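Lerkthorpe keeps its harvest fair, in smaller pieces

By Natalia Becerra

The Lerkthorpe harvest fair has opened with a parade down Drakos Street every year since the town hall was built. This November the parade will go ahead with 226 marchers, down from 536 last year, and the fair itself will be spread across three sites.

Organizers settled on the change after the old fairground was sold. The main stage moves to the riverside park, the craft stalls go to the school gym, and the livestock judging will be held at Fletthorpe, five minutes up the highway. A shuttle bus paid for by Tralteck, the local equipment dealer, will loop between them until dark.

Not everyone is pleased. Some stallholders say their regulars won't bother with a bus, and the brass band has asked for a shorter route. Others see a chance to try new things -- the lantern walk, dropped years ago, is back on the program.
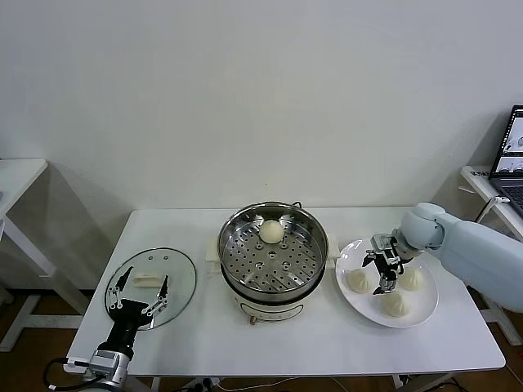 Food has always been the fair's steadiest draw, and the supper tent will keep its old hours beside the main stage. Neighbourhood groups each take a table and cook what they like. Steamed buns are on the list again, the plain round kind, done in an electric steamer with a perforated steel basket and served off a white plate. There will also be corn, sausages and the usual pies.

Parade entries close at the end of the month. Supper tickets are sold at the library and at the gate.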